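Laundry Sorting and Folding in a Shared House
Textiles and Home Studies, second-year project report

3. Method

We kept a log of all the washing done in the house on Zelum Road from the start of term until the end of August. Each item was entered on a sheet with its type, its main fibre and how it was stored afterwards. The sheets were typed up in Jinemeo at the end of each month. The full log has 896 entries, and 481 of them are for garments that were folded. The rest were hung up or put away unfolded, mostly socks and underwear.

Folding was done on the table in the front room. 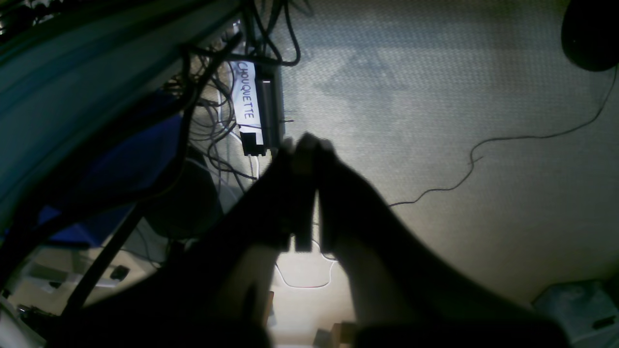
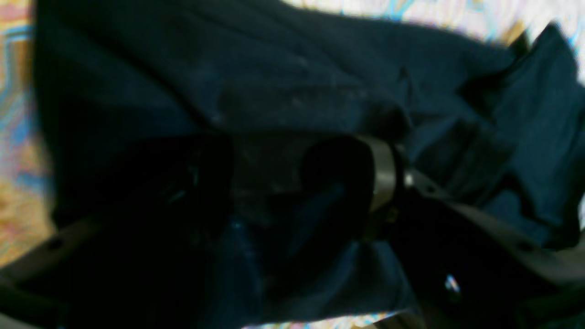
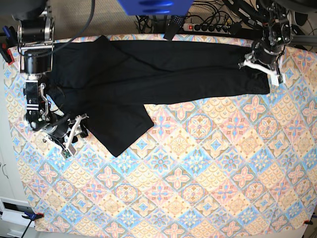

Trousers gave us the most trouble of any garment in the log. Our first instructions, taken from the Wokholm leaflet, said to start from the hems and work up, and the seat nearly always ended up twisted. We changed this to laying one leg on top of the other before making any fold across. The black pair on the patterned tablecloth has its legs together like this, with creases still running along the length and a flap of fabric angled out from the main part. A flap like that has to be brought in before the cross fold or the finished pile leans to one side. Dark fabric was also harder to check for creases in the evening, and we moved the trousers to the morning for the second half of the project.

4. Storage

Folded items went into the Zein drawers, one type to a drawer. Jumpers did not fit when folded in thirds, so they were folded in half and kept on the shelf.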